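Pop Fan Ephemera Collection: Interim Progress Report to the Jarnov Fund

August 2020
Submitted by Vasiliki Andreadis, Collection Lead, Stallow Centre for Popular Print
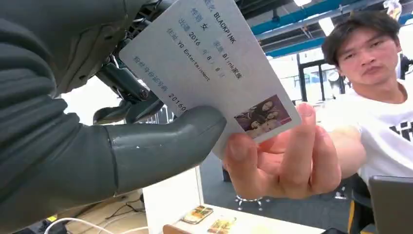 1. Purpose of this report

The Jarnov Fund awarded the Stallow Centre a grant to gather, list and rehouse small printed items made for the followers of pop groups. The work covers photo cards, mock tickets, stickers, paper fans, membership slips and novelty identity cards. This report sets out the position at the end of the second stage and the work planned for the third.

2. Progress against targets

The target for the second stage was to enter 450 items in the catalogue. The number entered is 476. The full intake stands at 729 items, and the remainder have been given temporary numbers and placed in labelled folders until they can be described.

All loose cards have been taken out of the albums and envelopes in which they came to us. Where the order of an album appeared to be deliberate, that order was written down before anything was removed. The empty albums have been kept with the papers of the donor concerned.

Fourteen donors have now signed the gift form. Two further offers were declined, as the items duplicated material already held.

3. Novelty identity cards

The fund asked for a fuller account of this group, which was only briefly mentioned in the application.

The cards copy the layout of an official identity document and fill it with facts about a group and its followers. One in Chinese and English gives the name as BLACKPINK on the top line and the sex as female. Where a date of birth might be expected, it has a debut date of 8 August 2016. The line for ethnic group reads "Blink家族", or Blink family, and the address is YG Entertainment. The long number along the lower part is headed 粉丝身份证号码, which we have translated as "fan identity card number". A small group photograph of four women fills the lower right corner, in the place of a single portrait.

Cards of this kind had no suitable heading in our first list. They had been entered under "membership", which was misleading, and a reader would have taken them for proof that the holder belonged to a club. A new heading, "novelty identity cards", was adopted in April and the earlier entries have been corrected. The catalogue does not name a maker unless one is printed on the item. The names of performers and companies found in the text are entered as subjects only.

Each printed line is copied in the original language, with an English translation beneath it. Number lines are copied in full. This has slowed the work to some extent, but it allows near copies to be told apart, and several apparent duplicates have proved to differ in a single line.

4. Handling and storage

Staff have reviewed how cards are passed across the table during study sessions. The present guidance is that a card should be held by its edges or a corner, kept over the table, and released only when the other party has a firm hold of it. Printed faces should not be rubbed or pressed more than is necessary.

The storage sleeves supplied by Vlachopoulos were satisfactory for standard photo cards but too tight for several of the larger formats. A second size has been ordered. The new boxes fit the existing shelves and no further shelving will be required in this grant period.

5. Spending

Spending on sleeves and boxes is slightly above the planned sum because of the second order. Spending on travel is well below it, as most donors have preferred to send their items by post. We ask the fund to approve a transfer from the travel line to the materials line. The total grant would be unchanged.

6. Difficulties

Translation remains the main cause of delay. Fan terms and nicknames are not always found in dictionaries, and two readers may give different English versions. A shared word list is now in use, and disputed terms are marked in the entry.

Dating is also uncertain in many cases. A debut date printed on a card shows only when the group began, and it is not accepted as the date of the card itself.

7. Work planned for the third stage

The remaining items will be described, beginning with the stickers and mock tickets. A small display is planned at Pronderau Library, subject to the library's opening arrangements, and its labels will be drafted in English and Chinese. The word list will be sent to the fund with the final report, together with a full statement of accounts.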